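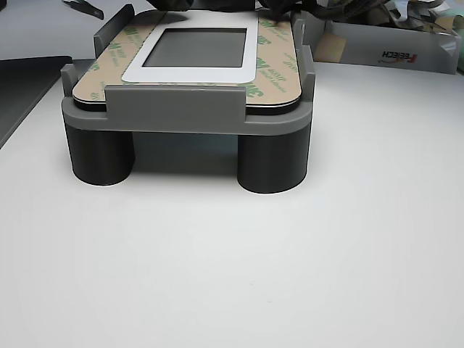 Merkbridge, Wed 29 January

Figure 3. The raised fixture of the Mostik cell with a panel in place, liner side up, and the gripper at its upper right.

3.2 Fixture and its upkeep

The cell is used to study the handling of flat panels that carry an adhesive backing under a printed liner. Each panel is presented to the arm on a 3D-printed fixture (Figure 3), which lifts it clear of the tabletop on legs. Guide walls hold the panel at the sides and a wide tab retains it at the front. The design was drawn up by the first author and revised by R. Rangel after the trials carried out in June, in which the earlier flat tray had allowed panels to creep forward under light finger contact.

The platform and the legs are printed as separate parts, so that a worn platform can be changed while the legs stay where they are. The legs are fixed to the table first. The platform is then lowered on to them and pressed down by hand until it no longer rocks. A blank panel is laid between the guide walls and pushed against the front tab. It should slide in without force and should show no play from side to side when touched at a corner. Platforms which fail this check are sanded on the inner faces of the guide walls or, where the gap is too wide, printed again.

Once the fixture is seated, the arm is taught its contact point afresh. The operator brings the gripper down by hand control until one finger just meets the liner close to the far right corner, away from the window, and stores the position. The same is done on the left. The two stored heights may differ by no more than 0.33 mm. A larger difference was in most cases traced to a leg that had not been fully seated, and only once to the arm itself.

Adhesive residue proved to be the main cause of stoppages. It gathers on the inner side of the front tab, where the edge of the panel rubs during removal, and is cleaned off with a dry cloth after every 10 panels. Solvent wipes were tried and given up, as they left the printed surface tacky. The gripper fingers are wiped at the same time, and their pads are replaced after roughly 3000 contacts.

Platforms were supplied by Fankhauser in a single batch of 6. Two were withdrawn with cracks at the foot of a guide wall, and the drawing now has a small rounded fillet at that point. All changes of part are entered in the cell log kept by J. Duan, together with the stored contact heights, and the runs reported in Section 4 are listed against the platform in use at the time.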